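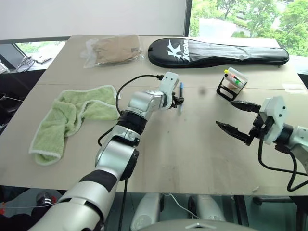

Handwriting Evenings Return in July

The Thursday handwriting evenings start again in July at the Lellcombe library, in the upstairs reading room. Doors open at 6:30 p.m. and we finish at 8:15. The fee is $3 a session, payable at the desk, and it covers paper and ink. Library card holders and non-holders pay the same.

Sorcha Quinlan is leading the sessions again. She taught penmanship and bookbinding at the Scanlon Center until it closed its evening program, and many of you will know her from the winter group. Ita Sheehan will take over for the last two weeks while Sorcha is away.

What we'll cover

The first two sessions go over basic letter shapes, slant and spacing. If you came in the winter you can skip these, though several people who did the full course last time have signed up for them anyway. After that we move to joined writing, using a plain business hand of the kind taught in American schools before the war. It has few loops and no flourishes. Most people can write it at a useful speed after a month of practice.

The later sessions are for projects. Last time these were mostly recipe cards and addressed envelopes. Nuria Mateos copied out her grandmother's letters, first in Spanish and then in her own translation, and has agreed to bring the finished book in so people can look through it. If you have something in mind, tell Sorcha early so she can help you choose paper. Some papers need to be ordered, and the shop in Tutavholm takes ten days to deliver.

What to bring

A pen you like. An ordinary ballpoint or gel pen is fine for the first month. Fountain pens are welcome, but please bring a cloth and keep the bottle of ink on the tray, as we are guests in that room and the carpet was cleaned in the spring. We have loaner dip pens for anyone who wants to try one. Please don't buy a set before you've used ours. The nibs in the cheap boxed sets catch on the paper and put people off.

Also bring a sample of your everyday writing, half a page or so. A shopping list will do. Sorcha keeps these in an envelope with your name on it and gives them back at the last session.

Left-handed writers

We had several questions about this. Left-handed writers are welcome and will not be asked to change hands. Ciarán Horgan, who is left-handed himself, sat in on the winter group and wrote a two-page sheet on paper angle, wrist position and which inks dry fastest. Copies are at the front desk. His main advice is to turn the paper clockwise, further than feels natural, and to keep the wrist below the line. He also suggests sitting at the left end of the table so your elbow has room.

The letter exchange

The letter exchange with the Womby group will run again alongside the evenings. You don't have to attend the evenings to take part. Each person is paired with someone in Womby and the two of you write one letter a month from July through the end of the year. Letters should be handwritten and at least a page long. Stamps are your own expense.

Last year 85 people took part between the two towns, and they sent 1279 letters, well over the one a month we asked for. Aisling Ó Dubhghaill, who runs the Womby side, has kept the tally from the slips people returned. She would like the slips back sooner this time. They can be dropped in the box by the library's side door or mailed to her directly in one batch at the end of each month.

A few things from last year's comments:

If your partner stops writing, let us know after six weeks and we will find you another one. Several people waited until October before saying anything.

You can ask to keep last year's partner. Write "same partner" on the sign-up form. Both of you need to do this.

Please print your return address, even if the rest of the envelope is in your best joined hand. Four letters came back to us last fall with addresses we couldn't make out ourselves.

Children aged ten and over can join with a parent's signature. They are paired with other children near their own age.

Paper donations

Thank you to the person who left 300 sheets of cream laid paper at the desk without a note. It takes fountain pen ink very well and we have set it aside for the project sessions. We still need envelopes, any size, and blotting paper. We have plenty of lined notebooks and can't store more.

Signing up

Forms for both the evenings and the exchange are at the front desk, or you can call the library and have your name added by phone. There are places left on the evenings but the project sessions fill first. If the reading room is full we will put out a second table on the landing, where the light is poorer, so bring your glasses.

Parking is behind the building. The front door is locked at 7 p.m., so anyone coming later should use the side door and ring the bell.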